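Hanger grasping: per-step success vs full-task success
Board: Manipulation methods > Garments 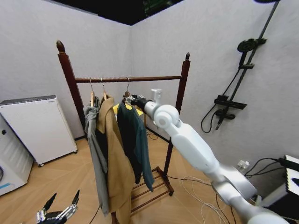 Post 1: setup and result

isutero_k
Bimanual, black multi-finger hands, head view plus wrist poses as input. Garments on wooden hangers, grasp is at the hanger near the hook. Policy trained on 1,000 teleoperated episodes, then again on 3,000. Grasp success went up as expected. Full-task success (grasp, lift clear of the rod, hand over) hardly moved. We had assumed that the grasp was the bottleneck. Has anyone else seen the two curves come apart like this?

Post 2

pomex_bench
What counts as a grasp? If you score it at finger closure, you are measuring contact. We score after the hook has left the rod, and our curves stay together.

Post 3

isutero_k
Closure plus a force threshold held for 4 seconds. So yes, before the lift.

Post 4

Bukenwood
Then the result is mostly your metric. A hand can hold the wood firmly and still have the hook at an angle that jams on the rod. Rescore the logs before you collect anything else.

Post 5

conceicao_lab
Disagree in part. On the Conceição set we rescored at lift and the gap shrank, but nearly half of it was left. The rest was cloth. Long coats hang close to their neighbours and a sleeve drags across on the way out. More data of the same kind did not help. Varying the order and spacing of the garments did.

Post 6

Bukenwood
Was spacing varied in the test set as well? If so, you changed two things at once.

Post 7

conceicao_lab
Test set was fixed, 6 layouts, none of them used in training.

Post 8

Bukenwood
Fair enough. I would still want it split by garment length.

Post 9

isutero_k
Rescored overnight at hook clear of rod. Grasp figure drops for both data sizes and most of the gap goes. What remains is nearly all long items, so conceicao_lab has a point too. Spacing runs are planned for August, same fixed test layouts. I will post the split by length in this thread.

Post 10

pomex_bench
Please post the failures with the hook angle at closure. The success rate alone won't separate the two causes.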